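Table Mats: Frequently Asked Questions

Last updated Thursday, September 9, 2021

What is the mat made of?
Jisora table mats are polyester felt, pressed flat and cut from one length. There is no backing and no glue. Both faces are the same, so you can turn the mat over when one side starts to look tired.

Will it fit my table?
The standard mat is 6 feet long and the long one is 17 inches longer. Measure the top only and leave out any rail or lip along the edge. If you fall between sizes, order the long one and trim it with fabric scissors. Felt doesn't fray, so the cut edge needs no hemming.

How do I get lint off?
A lint roller or a dry clothes brush. Light specks show up more on the blue-gray than on the oatmeal. New mats shed a little for the first week or two.

Can I wash it?
Not in a machine. Sponge it with cold water and a drop of dish soap, then dry it flat. Hanging it over a rail leaves a crease that takes days to drop out.

What about stamp ink?
Water-based ink usually sponges out if you get to it the same day. Pigment and solvent inks stay. Keep the pad toward the back of the table and close the lid when you're done – most of the stains we hear about come from a pad that got leaned on.

Can I write on it?
Loose paper on felt is too soft for a ballpoint and the pen will go through. A spiral notebook with a cardboard cover is fine. For single sheets, put a clipboard underneath.

Is it OK to eat at the table?
Crumbs brush off, but grease doesn't. Use a tray for snacks. The Tirel tray has rounded corners and won't catch on the felt.

Does it protect against heat?
No. Don't put irons, heat guns or hot mugs on it.

My mat arrived with fold lines. Is it faulty?
No, they come from packing. Lay it out overnight with a few books on the folds. If the lines are still there after a week, email us a picture and your order number and Yee-man Leung will arrange a swap.

Do you sell offcuts?
Yes, in bags of 400 grams, item 678. Colors are mixed and we can't pick them for you.

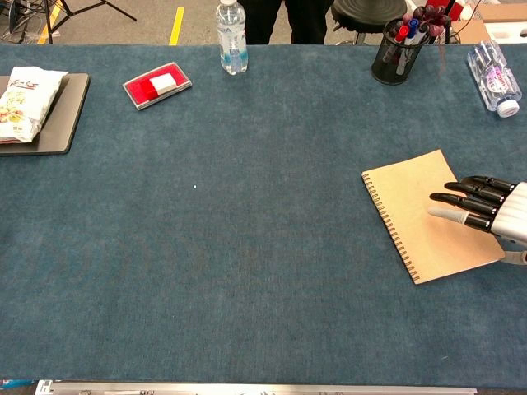
The standard mat in blue-gray, with a notebook and a red ink pad.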